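Clindden students teach a gripper to tidy a bedroom, one shirt at a time

Robotics club project asks members to record everyday chores by hand before a machine tries them

CLINDDEN - Members of the student robotics club at Clindden Technical College are spending the spring term on housework. They fold shirts, move phones off beds and put lids back on containers, and they do all of it with a hand-held gripper that has two curved jaws and a camera.

The project is called Flavia. It began in January as a small side activity for students who had missed the sign-up for the college's competition team. It now has its own bench in the Wickramasinghe Building, Room 201, and a shared calendar that fills up quickly on the evenings when the room is open late.

The idea is simple enough to explain to a first-year student. A person holds the gripper and does a chore with it. The camera records what the jaws do, and the recording is saved along with a short written label such as "pick up shirt" or "move phone to table." When enough recordings have been collected, the club will use them to train a program that controls a robot arm fitted with the same kind of jaws.

The club has set itself a target of 4,000 recordings by the end of the term. At its last count it had 366 that passed review. Many more were made and thrown out. The usual causes were a thumb over the lens, a label that did not match the chore, or a student who gave up on the gripper halfway through and finished the job with the other hand.

Shirts have been the hardest item so far. A T-shirt never lands the same way on a bed, and the jaws have to pinch a single layer of cloth without catching the cover underneath. Club notes advise members to go for a hem or a sleeve first and to stay away from the neckline, where the fabric is thicker and tends to slip out.

Phones are a different kind of problem. They are flat and smooth, and a gripper coming straight down has nothing to hold. Students have learned to come in low from the side and lift one edge. The notes call for a slow approach and a full stop before lifting.

The recordings are made in real bedrooms, apartments and shared houses as well as on campus. The club asks members to leave rooms the way they are. Bags, boxes and cables stay where they have been put, so that the program will not learn to expect a bare floor and an empty bed. 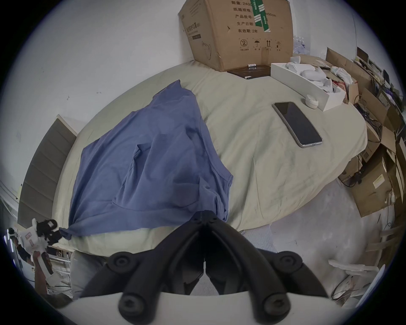 What the students do in a session

A session lasts an hour. Members work in pairs, with one holding the gripper and the other writing labels and keeping track of time. They trade places at the half hour.

Each pair gets a chore card at the start. The card names the objects and says where they should end up, but it does not say how to get them there. Two students given the same card will often do it in a different order, and the club wants both versions.

One card used this term reads: "Shirt to pillow end. Phone to table. Small container next to phone." Another asks only that everything on the bed be moved to one side. Cards are reused, but a pair may not draw the same one twice in a session.

After the hour is up, the pair copies its files to the club's computer and watches them at double speed. Anything unclear is marked for a second look. A different pair makes the final decision on whether a recording is kept.

The review step was added in the second week, after members found that an entire evening's work had been saved with the labels from the evening before. Those files were later sorted out by hand, which took longer than making them had.

Sore wrists and better jaws

The gripper is light, but holding it out at arm's length for an hour is tiring, and several members asked for shorter turns. The half-hour switch came out of those requests. The club has also moved its cloth chores to the start of the session, when hands are steadier.

Ciltus, a local parts supplier, gave the club a discount on spare fittings and screws this winter. The students used some of them to practice taking a gripper apart and putting it back together, and every new member is now expected to do this once before going out on a recording session. A checklist taped to the bench covers the screws on each arm, the play in the jaws and the condition of the lens.

The club is also trying out different materials for the tips. A softer tip holds cloth well but leaves marks on glossy surfaces. A harder one is cleaner but drops thin fabric. For now the members have agreed to keep a single type of tip for the rest of the term so that the recordings match one another. Other tips are tested separately, and those files go into their own folder.

Course credit and next steps

Flavia does not count toward a grade for most of its members. Students in the introductory automation class can use it for their term project if they write a report on one part of the work. Topics turned in so far include how labels are checked, how cloth should be gripped and how lighting in a room changes what the camera records.

The first training run is planned for the last month of the term. The club will start with the easiest chore on its list, moving a small container from a bed to a table, and will use the arm in Room 201. If that goes well, the phone will be next. Shirts are on the schedule for the fall.

Members have also talked about adding kitchen chores, but the bedroom set will be finished first. The club would need more storage space for the files and a second gripper, and it has applied to the college's student activity fund for both.

Recording sessions are open to any student enrolled at the college, and no experience with robots is needed. New members should bring a laptop if they have one. The sign-up sheet is outside Room 201, and evening sessions start at 6:30 p.m. Students who want to offer a room for recording can leave their details on the same sheet and will need written permission from anyone they share the room with.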